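Tuesday, January 25, 2022
By the premises desk, Konon House
3 shares | 11 comments

Bench and Storage Checklist, Room 3: Toiletries Sorting Table

Scope: one wooden-topped table, the goods kept on it, cables at and near the table, floor and window side. Items are marked Pass, Comment or Action. An Action is to be closed by the room's users and re-checked at the next visit. The previous full check was in August. Form used: Brevska short form, tabletop section and storage section.

SECTION A. TABLE AND FIXINGS

A1. Top surface free of splits, raised grain and splinters. Pass. Checked by hand along all four edges and again with a cloth. The cloth did not snag.

A2. Top level. Pass. Spirit level laid both ways. No packing needed under the feet.

A3. Table does not rock under hand pressure at each corner. Pass.

A4. Perimeter rails and corner brackets tight. Pass. Each bracket tried with a key. None moved. The key is kept in the drawer by the door and should go back there.

A5. Clamps at the table edge seated square and tight. Comment. Both held. One took a quarter turn before it came up firm. Add to the monthly look-over.

A6. Bracket ends and rail ends free of sharp burrs. Comment. One rail end is rough to the thumb. It would not cut skin but could catch a sleeve. File it or fit an end cap.

A7. Cables dressed clear of the table edge where people walk. Action. A pale yellow cable leaves the table on the left and goes over the edge. Give it a clip on the underside and enough slack that a knee cannot load the connector.

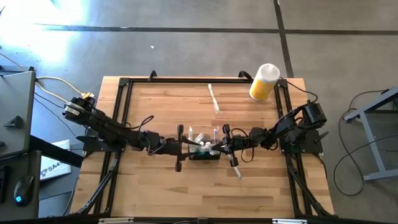 A8. Cable jackets sound. Pass. Run through the fingers with the supply off. No nicks or flattened lengths.

A9. Working area wiped down at the end of each session. Comment. The sheet is signed for most sessions but has gaps. An unsigned line is treated as not done.

A10. Load on the top within the plate rating. Pass. The stock kept on the table is light and well under the rating. Do not use the table as a step or a seat.

SECTION B. STORED GOODS

B1. Storage rack stable when loaded. Pass. The wire rack has a solid base and did not tip when pushed at the top rail with one finger. Heavier goods are to stay in the middle.

B2. Bottles upright, caps fully closed. Pass. Caps checked by hand. Bottles stood on a paper towel for an hour during the visit, and the towel was dry when lifted.

B3. Liquids over 500 ml kept off the table. Pass. Nothing of that size was found in the room. Larger refills belong on the bottom shelf of the store cupboard.

B4. Toothbrush packs sealed. Pass. Any pack with a split seam or a lifted edge is to be withdrawn and not taped up.

B5. Long packs supported so that they cannot slide out sideways. Comment. Packs put in at a slant work their way outwards when the table is knocked. Stand them against the uprights, bristle end up, and do not fill one side before the other.

B6. Cloths clean, dry and folded. Comment. A folded cloth may be kept in the rack, but it should sit below the top rail. Bunched above it, the cloth picks up dust and hides whatever is behind.

B7. Canisters labelled, label legible. Comment. Lettering near the foot of a label is small and wears first. Turn the label to the front and replace it when the batch line can no longer be read.
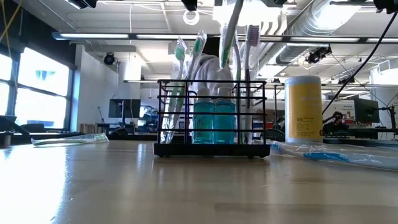

B8. Loose packs returned to the rack or to the tray. Action. Flat clear packs are hard to make out on a polished top, more so with daylight coming across it, and they slide when leaned on. A shallow tray with a lip is enough. Yaman trays already in the store cupboard will fit.

B9. Stock count agrees with the sheet. Pass. The sheet gives 126 items for table and cupboard together, and the count agreed.

B10. Goods in date. Pass. Oldest to the front.

SECTION C. ROOM

C1. Walkway to the windows clear. Comment. Chairs are to be pushed in when not in use. Castors were free of thread and turned without sticking.

C2. Glare on the working surface. Comment. The overhead lights and the windows both reflect in the top. A matt mat under the rack would help whoever is reading labels. Cost is small; left to the users.

C3. Floor dry and free of packaging. Pass.

C4. Spill kit present and complete. Action. Kit present, but the gloves are missing. Posix refill pack to be ordered.

C5. Exit sign lit, door opens fully. Pass.

ACTIONS CARRIED FORWARD

A7, cable clip on the left side.
B8, tray for loose packs.
C4, gloves for the spill kit.

COMMENTS FROM THE ROOM'S USERS

On A9: the gaps fall on days when two groups share the table and each takes it that the other has signed. We will use one line per group.

On B6: agreed, the cloth will be moved down. Could the form say how many cloths may be kept at the table? (Reply: one in use and one spare.)

On C2: a mat was tried before and curled at the corners. If another is bought it should be the heavier sort.

On A6: end cap ordered with the cable clip.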